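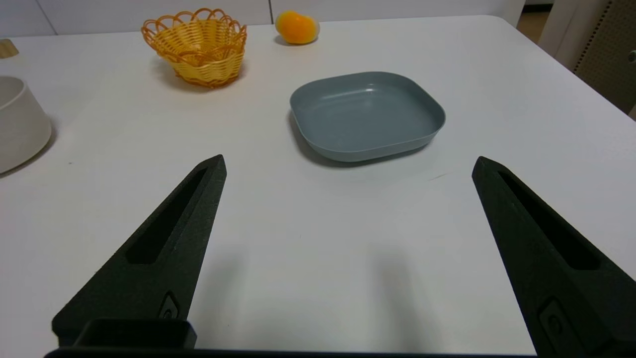 5 min read

I have spent a good part of this year moving fruit about by remote control, and I've come out of it with opinions.

The main one is that we throw away far too many of our mistakes. If you've ever collected demonstrations for a learning system you'll know the routine. You set out a few bits on the table, you read the prompt (put the orange on the plate, say), you drive the arm through it, you press save. Then later on a second person goes through the lot and bins anything that looks a bit scruffy. A wobble on the way down, a grasp that needed two goes, a long pause while the operator had a think. Out they go, and what's left is a folder full of beautiful smooth reaches that look as if the arm was born knowing where fruit lives.

I used to be the one doing the binning, by the way, so I'm not pointing fingers. When we started the tabletop set we called Jedero I was dreadful for it. One Monday I sat down with a big pot of tea and a batch of 68 episodes and kept the ones I thought were pretty. I was so pleased with myself! Everything left in there could have gone straight into a demo reel.

Then we trained on it, and the arm was lovely right up until it was slightly off. If it came down a little to one side of the basket it just carried on, very confidently, and shut its fingers on nothing. Of course it did. It had never once been shown what a person does when they come down a little to one side. All those second goes were sitting in the bin, and every one of them was a small lesson in noticing and putting it right.

Bhavana Gounder, who I share the operating shifts with, had been telling me this for weeks. Her line is that a recovery is worth 3 clean ones. I don't know where she got the number and I suspect she doesn't either, but I've stopped arguing with the spirit of it.

Now, I can hear the objection, and it's a fair one. If you keep everything, you teach the thing to dither. Some operators hesitate before every grasp because the view is awkward, or because they're tired, and the model will happily learn that stopping dead above the table for a while is part of the job. I've seen it happen. We had a version that hovered like someone choosing a biscuit. So no, I don't think you should save the lot and hope.

What I'd do is label. It's dull and it takes ages, but it beats deciding in a second whether an episode is Good or Bad. Mark where the slip happened and where it got fixed. Mark the pauses. Then whoever trains on it can choose, and choose differently next month without you having to go back and collect it all over again.
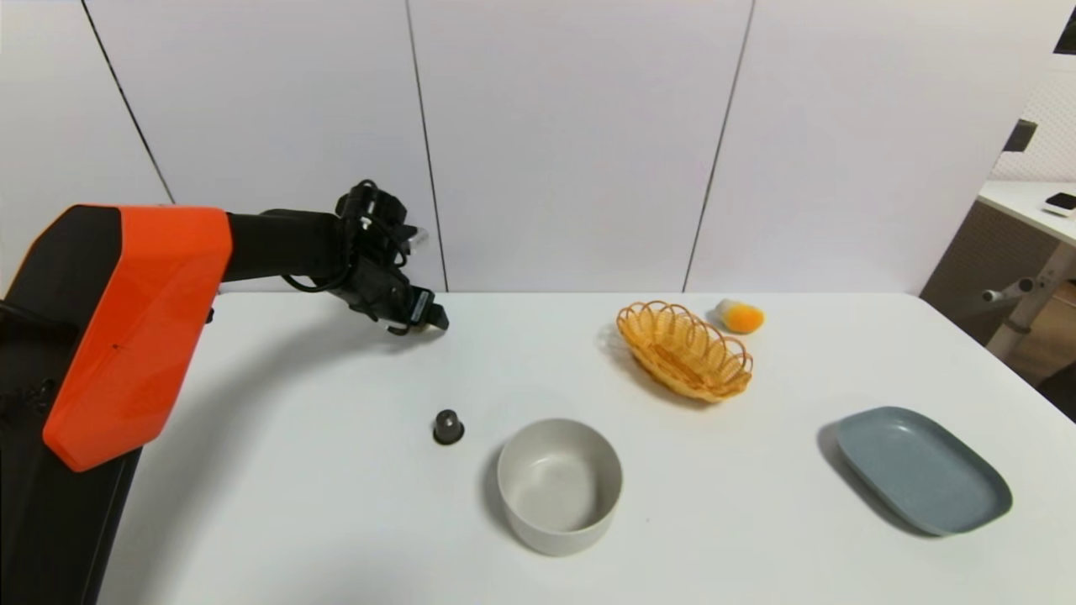

My other grumble is about layouts. Left to ourselves, we all put things down in the same places. I'm right-handed and I like the plate near me and the basket further back, and if you looked through my early sessions you could probably have worked out which ones were mine from that alone. Bhavana spreads hers out much more, and turns things at odd angles, and puts in objects that nobody is going to ask for. It used to annoy me — why have the bowl out if the bowl isn't in the prompt? — but a kitchen table is mostly things you aren't reaching for at that moment, and the model may as well get used to company.

We did try letting a script choose the positions. It was called Hutus and it gave you a little map to copy. It was fine, I suppose, but it took longer to lay the table than to do the task, and after 11 rounds of it I was nudging things into roughly the right spot and calling it done, so I'm not sure how random it really was by the end. People get bored. Any plan for gathering examples that depends on people not getting bored is a bad plan, in my view, and I'd rather have shorter shifts and swap operators halfway through than have a cleverer script.

That's the bit I'd push hardest, if anyone with a budget is reading. Two people with different habits will give you more than one very careful person working twice as long. I drive fast and correct late. Bhavana goes slowly and hardly ever has to correct anything, but she approaches from directions I wouldn't think of. Neither of us is the right way to pick up an orange.

We start the next batch in November, and I've asked for the delete button to be moved to a different screen from the save button. I've also asked for a better chair, but one thing at a time.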